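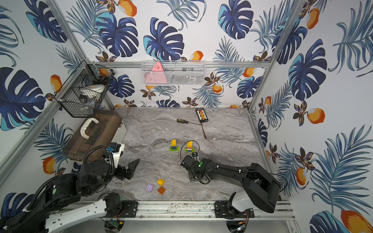
Cell Operator at Hirutex, Bondetholm (38 hours per week)

Hirutex packs and sorts small goods for shops and mail order. We are 92 people in Bondetholm, and most of us work with our hands: picking, checking, putting parts together into sets. In January we started the project Drutetti, in which pairs of robot arms learn a part of this work. For the project we are now looking for a Cell Operator. Experience with robots is not required.

What the work is

You will be responsible for one work cell with two arms. The practice tasks are done with toy building bricks: stacking them, taking the stack apart, sorting the pieces by color, handing a piece from one gripper to the other. Later the bricks are replaced by real articles from our packing lines, one type of article at a time.

On a normal day you will
– prepare the work surface and lay out the pieces according to the task sheet
– guide the arms through the task, using the hand controllers
– write down what went wrong and at which step
– check cables, grippers and mounting screws before the shift and after it
– stop the cell when something does not look right, and call the technician

The last point is important to us. An operator at Hirutex may stop a cell at any time and does not have to ask for permission first. A stop is entered in the log and discussed the next morning with the technician.

The work demands patience. You will do the same movement many times, and it should be done each time with the same care. Two blocks pressed one on the other look like a very simple thing, but for the arm a small error in the angle is enough that the upper block does not sit.

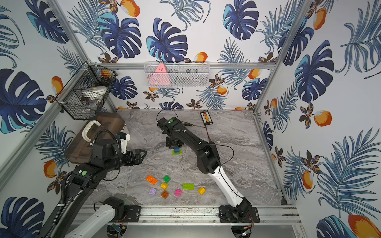 We practice each task in blocks of 30 minutes, and after each block there is a break away from the controllers. This rule was proposed by the first operators, who had pain in the wrists in the early weeks, and we have kept it.

What changes for the people here

We know that this question will come in every interview, so we prefer to answer it already now. Drutetti will change the work at Hirutex. The single-piece sorting on the Cairns line, our oldest line, will be moved to the cells step by step. The 20 colleagues who work on this line today have a written agreement with the company: they keep their contract and their pay group, and they can choose between training for the cells, quality control, or a place on another line. Some of them have already changed to the cells. Others said clearly that they do not want to work with the arms, and this is respected.

There are also things which are not solved yet. The cells are quieter than the line but the work is more lonely, and several operators told us that they miss the talking. For this reason two cells always have the same break time. We are also still discussing how the shift bonus should be calculated when a cell is stopped for repair. The new operator will be invited to these discussions and is expected to say his or her opinion.

What you should bring

You have worked in packing, assembly, sewing, a kitchen, a laboratory or another place where the hands have to be exact. You can read and write simple notes in English. You see colors well enough to sort by them; if you are not sure about this, we can try it together during your visit. You are comfortable to sit for part of the day and to stand for the other part. A school certificate is welcome but we do not ask for it.

What we offer

A permanent contract after the trial period, day shift only, paid training in the first weeks beside an experienced operator, work clothes, and a warm lunch at a reduced price. Part-time is possible after the training – please write this in your application so that we can plan it.

How to apply

Send us a short letter and a list of your previous jobs by May 2, 2021. A photo is not necessary. You can also leave the papers at the reception of Hirutex in Bondetholm, in an envelope marked "Drutetti". We will invite suitable applicants for a half day in the hall, where you can try the controllers yourself and talk with the operators without a manager in the room. Travel costs for this visit are paid by us. Colleagues from our own lines who wish to apply use the same way, and their present supervisor will not be informed before they agree to it.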